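Caderno de bancada - célula bimanual, tarefa do saco de papel
Segunda-feira, 17 de junho de 2024
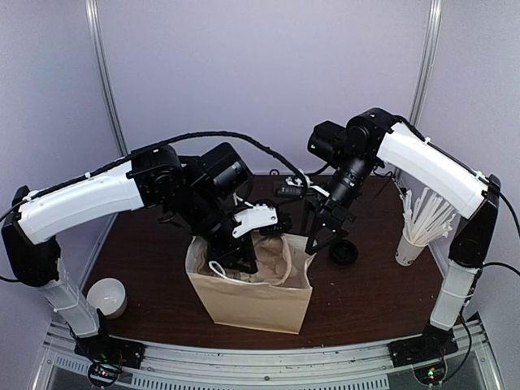 Retomo onde tinha ficado em abril, quando deixámos a política antiga a tropeçar sempre na mesma coisa: o braço esquerdo entrava no saco com toda a confiança e o direito ficava a pairar junto ao rebordo, sem se decidir. Na altura culpei a calibração. Hoje, com mais paciência e um café melhor, estou convencido de que o problema era a forma como cortávamos os episódios.

O conjunto Nultach tem agora 982 demonstrações, todas teleoperadas nesta cabine. O método novo (a que continuamos a chamar Stivora, à falta de nome mais bonito) prevê blocos de ações para os dois braços em conjunto, a partir das câmaras de pulso e da câmara fixa. Antes cada braço tinha a sua cabeça de saída e só partilhavam o codificador visual. Parece uma mudança pequena, e no código é mesmo, mas nos rollouts nota-se logo: quando o esquerdo baixa para dentro da abertura, o direito já vem a caminho do canto do rebordo.

Corremos 200 tentativas com o ponto de controlo da semana passada. Falharam 11, e estive a revê-las uma a uma com muito carinho. Quase todas são a mesma história: o dedo da garra prende-se na asa de cordão e arrasta o saco inteiro. O papel kraft também não ajuda, porque o rebordo nunca fica duas vezes com a mesma dobra e a profundidade estimada ali é fraquinha. Em 2 casos foi outra coisa, a garra fechou em vazio por cima do papel amarrotado e a política seguiu como se o tivesse apanhado. Esses preocupam-me mais, confesso.

Experimentei baixar o horizonte de previsão à tarde. O movimento fica mais nervoso, mas recupera melhor quando o saco se desloca. Ainda não tenho tentativas suficientes para pôr isto na tabela, por isso peço que ninguém o cite já na reunião do Teltetti!

Para quem pegar na célula amanhã: o ponto de controlo bom está na pasta Østergaard, o outro é o do horizonte curto. Variem a posição da asa entre tentativas, por favor, e anotem para que lado ficou. Falta-me ainda rever os vídeos das câmaras de pulso dos dois casos da garra em vazio.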